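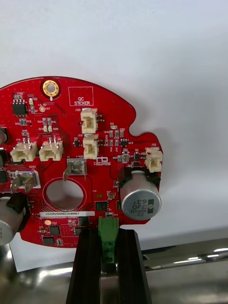
Can a school club use the Plodeck parts kit if it has only one robot arm?

One arm is plenty. Most clubs we hear from run the whole season that way, with students taking turns and the rest sorting parts or arguing (kindly, we hope!) over the next program.

The Plodeck Club Parts Kit grew out of the Alach student challenge, where teams teach an arm to pick up real electrical parts and set them down where they belong. We wanted pieces with some character to them, awkward shapes and trailing wires and all, so that a grip which works on one will need a little more thought on the next. The kit comes with 218 practice pieces, a sorting tray and two printed task books, and it suits students from grade 9 up. Plan on roughly 2 hours for the first session, and please don't rush it.

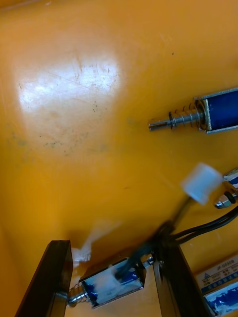 Small push-pull solenoids, one held in the gripper.

Kits are packed at our Stundholm shop and usually go out in the afternoon. If your club already owns the older Orbán set, the task books work with that too, so do write to us before you order twice.

14 shares | 3 comments

Contact us | © Plodeck | Back to top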